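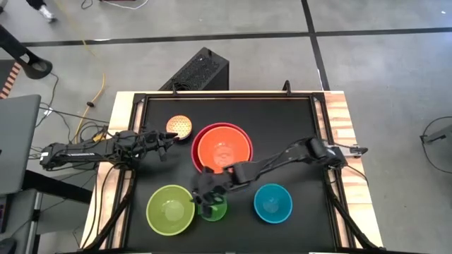
Vol. 10, No. 37

The Last Ferry to Zambridge

My grandmother kept the timetable for the Zambridge ferry on the inside of her pantry door, and she kept it there for years after the ferry stopped running, so that every time you went in for the flour you were told, in small green type, that the last boat left at 7:31 and that dogs rode free.

I asked her once why she didn't take it down. She was rolling out dough for the plum cake, with her sleeves pushed up past the elbow, and she went on rolling for so long that I thought she hadn't heard me.

"Well," she said at last, "I might want to know when it went."

She had grown up across the water, on the Zasosmont side, where the hills come down so steeply that the cows all seem to stand a little crooked. Her father grew plums there, and on Saturdays in August she was sent over with two baskets to sell at the landing. She was paid in coins, and she was allowed to keep one of them, and she always spent it on the same thing — a paper cone of hot chestnuts in the cold months and lemon ice in the warm ones, from a man with a cart who called every girl Duchess and every boy Captain.

One evening she missed the boat. She had stopped to listen to a boy playing the accordion outside the feed store, and he played very badly, she said, but with so much hope in his face that it would have been rude to walk off in the middle. By the time he got to the end of the tune the ferry was well out, its lamps already lit, and she was standing on the landing with two empty baskets and nowhere to sleep.

The boy's mother put her up on the kitchen bench under a horse blanket. In the morning there was bread and butter, and the boy, who had been told to carry her baskets, carried them all the way down to the water without saying one word.

You will have guessed that he was my grandfather. He never did learn to play that tune, though he tried it every Christmas, and we all clapped, and the dog went to stand in the hall.

When we cleared out the house, my sister took the rolling pin and I took the pantry door. My husband thought I was joking until he saw me with the screwdriver. It leans in our back hallway now, behind the coats, and when I am late getting supper on I sometimes push the sleeves aside and check. 7:31. I put the water on to boil and call the children in.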